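The Brush Problem

Last updated: 11 November 2019

The planner at Vamness has opinions about toilets. Vilhjálmur Hafstein, who wrote most of it, would like it to have fewer. Given a brush and a bowl, it will ponder 1000 candidate paths for the arm and pick one that a contortionist would decline.

The trouble is the handle. Hedach, the grasping module, decides where the fingers go, then hands over to Pometti, which has to work out where the bristles have ended up. A small error at the wrist becomes a large one at the far end, and the far end is the bit you don't want near the towels.
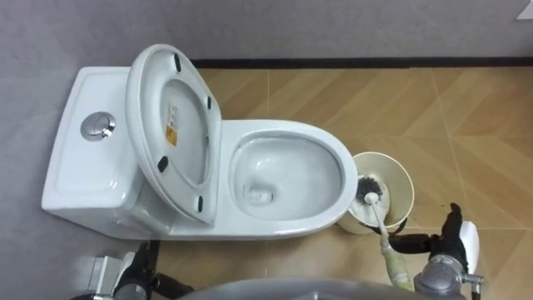
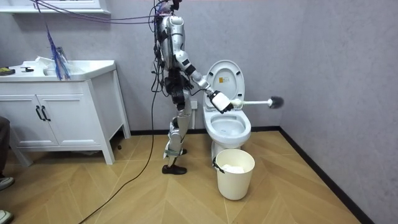
Hafstein's cure, added in September, is to plan for the brush head and let the elbow sort itself out. The elbow took this badly. For 12 days the software refused to move at all, having concluded that every route to the bowl passed through the robot's own knee. The knee model was 5 centimetres too fat.

Then there is the water. Depth cameras are poor at water and not much better at glossy white china, so the code fits a stored bowl shape to whatever bits of rim it trusts. When the fit is bad it tries again, up to 20 times, and then asks for help in a log message that Hafstein wrote late one night and has since been asked to reword.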